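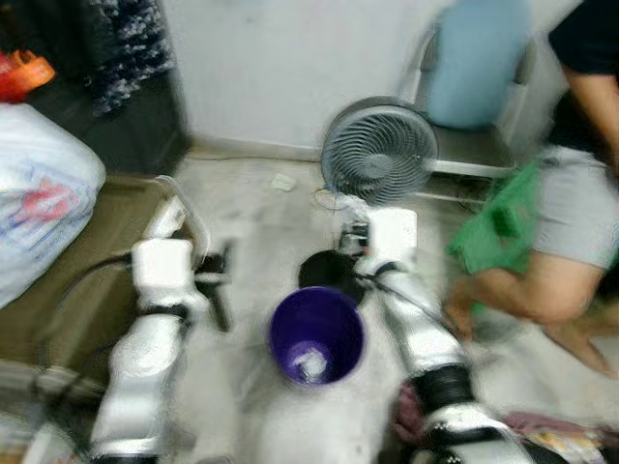
Right gripper over the round black thing behind the purple bin, left one waiting its turn.

Mukdale Feko teleop kit, two-arm version: my review after a season of teaching it chores

Posted 2025-09-13 by Kastriot Đorđević

I've been putting off writing this one up because every time I sat down to do it I ended up recording "just a few more" demos instead, which I guess tells you something already! Anyway. The Feko is Mukdale's remote-control kit for people who want to teach a pair of robot arms by doing the job themselves. You hold two handles, the arms copy your hands, and everything gets saved as an episode you can train on later. I bought mine with my own money, and I've got 636 saved episodes on it now, nearly all of them tidying up at floor level in small, lived-in rooms.

Setup first. The manual says 30 minutes and I needed most of an afternoon, mainly because the left handle wouldn't pair until I updated it over a cable (this is on page two of the support forum and nowhere in the box). Once it was paired it stayed paired. Calibration is lovely: you bring both handles to your chest, squeeze, wait for the beep and you're driving.

And driving it is a blast. The wrist tracking is so much better than on my old Kiani handles, where any little twist came out as a big lazy swing. With the Feko I can come down over something low, like the dark disc in the photo up top, and nudge the gripper sideways by a hair before I commit. Flat things on the floor are still the hardest pickup I do, because two fingers want an edge and a disc lying down barely gives you one. I go in with the fingers nearly closed, find the rim, open just enough, and squeeze slowly. My first tries at that sort of grab were terrible. Keep a few of the clumsy ones where you recover, by the way! My trained policy got noticeably less stubborn once it had seen me miss and try again.

The trigger deserves its own paragraph. It has real travel in it, so half a squeeze is half a grip, and the handle buzzes a bit harder as the motors work. That's a big help with crumpled paper, where you can't see much once the gripper is down inside a bin. My one gripe is the spring, which is stiff. After an hour my index finger is done for the day.

Now the head camera, and I'm going to be grumpy. It smears. Any quick turn of the head gives you frames like that one, with the fan and the arms all streaky, and indoors in ordinary room light it's worse. You can lock the exposure in the app (Settings, then Capture, then the tiny arrow) and it gets better but darker. I've mostly learned to move my head like I'm balancing a cup on it. For a kit at this price I'd still like a better sensor.

Things I wish I'd known on day one:

Park the arm you aren't using up and open, away from the job. If it dangles it will find something to bump.

Look where the cables go before you hit record. The black one on the left arm makes a loop, and fan cords on the floor are just as good at catching things.

Stop at 7 good episodes and take a break. My hands get sloppy after that and the data shows it.

Change something between takes, even if it's only turning the bin or sliding it over a little. I recorded a long run with everything in one spot and got a robot that could only clean that spot.

The software is fine. Episodes are easy to trim, labels are typed in by hand, and the export took me one click. The replay feature, where the arms run your recording back, is the part I show everybody. I do wish it kept more than 200 episodes in a project before it starts nagging you to make a new one. Prulldale's app doesn't nag, but its handles feel like toys to me, so I'm staying put.

Four stars. I'd buy it again, and I'll update this if the new trigger springs that Mukdale has promised for December are any softer.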